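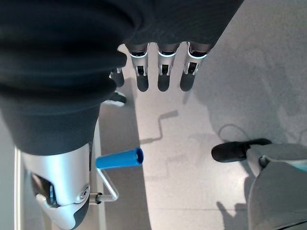 Why do people who turn up to vote for a mayor leave the council paper blank? Mostly they don't recognise the names on it, and they would sooner leave it alone than guess.

I had expected something grander, I'll admit. When I started knocking on doors in Zurow I had a whole theory about protest, with blank papers as a sort of quiet telling-off for the council. Some people did talk that way, and I come back to them further on. But the answer I heard again and again was much plainer. One woman told me she had stood in the booth reading the list twice, felt silly, folded it up and put it in the box. She had picked her mayor weeks before.

I spoke to 271 people across the two towns, Zurow and Grunden, all of whom said they had voted in the November election. Of those, 42 told me they had left the council paper blank. I can't check any of it against the real papers, of course (the ballot is secret, and quite right too), so everything in this section rests on what people were willing to tell a stranger with a clipboard. My guess is that the true number is higher. Leaving a paper blank is a bit embarrassing to own up to, and several people only mentioned it after I had put my pen away.

The two towns run things differently, and that helps. Zurow elects its whole council from one long list, while Grunden is split into wards, and in each ward the voter picks from five names at most. If the trouble is simply not knowing who anybody is, Grunden ought to have fewer blanks, and in my interviews it did. The turnout lines in Figure 2, back in the previous section, show the towns moving more or less together, so I don't think we're looking at a place full of keen voters next to a place full of bored ones.
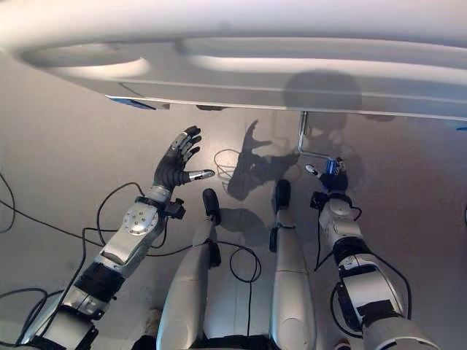 Wards aren't magic, though. I did ten of my longer interviews in Arrieta, the newest of the Grunden wards, and people there were every bit as lost as anyone in Zurow. The boundary had been moved since the last election and a good few of them had no idea which ward they lived in until they saw the name at the top of the paper. One man had spent a month reading leaflets from Venano, the ward next door, and had settled on a candidate he then couldn't vote for. He left his blank as well — out of crossness, he said, though he laughed about it.

So is that protest or confusion? I went back and forth on how to code him and in the end put him down as confusion, with a note. I did the same for anyone whose annoyance was with the paper itself. Only the people who told me they had a candidate in reach and refused to vote for them went into the protest pile, and it is a small pile. A stricter reader might move a few across, and I've kept the notes so that it can be done.

What I can't say much about is leaflets. Nearly everyone remembered getting some, but hardly anyone could tell me whether they were for the mayor's race or the council, and I hadn't thought to ask people to dig them out. I'd do that differently next time.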